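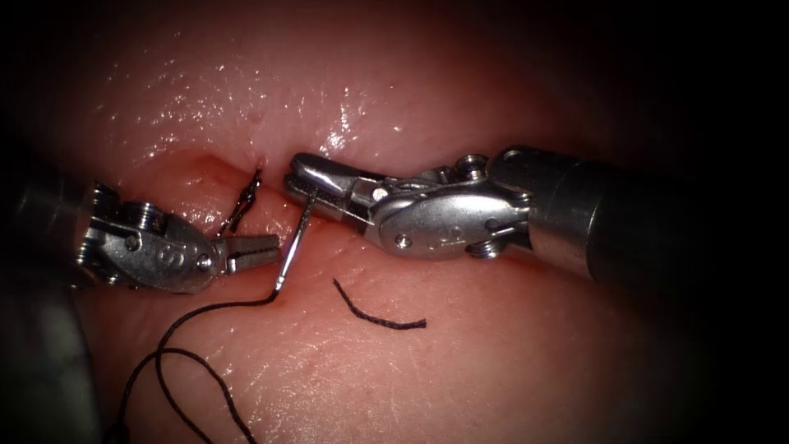

I can sew on a button and I once took up a pair of curtains, so I went to Standamley on a wet Tuesday thinking I had a head start. I hadn't! Ayanda Xaba, who has taught suturing there for years, handed me a curved needle and watched me try to push it through like a darning needle. "Roll your wrist," she said. "Let the curve do the work."

So that was my morning -- needle in at a right angle, follow the arc, out the other side, and please don't tug. Tissue is slippery and soft and it puckers if you so much as look at it crossly. My first row took 60 minutes and looked like a badly laced boot. Ayanda snipped the lot out, very kindly, and put the kettle on.

What surprised me was how much fuss there is over where you hold the needle. Too near the point and you blunt it, too near the thread end and it bends or spins round on you. I dreamt about it that night (my husband can confirm the muttering).

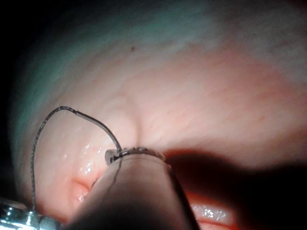
How far apart should the stitches be?

It depends on the tissue and how much pull there is on the wound, but beginners are taught to keep the gaps even and to match them on both sides. Mine are getting there. I'm going back in November with 2 new packs of thread.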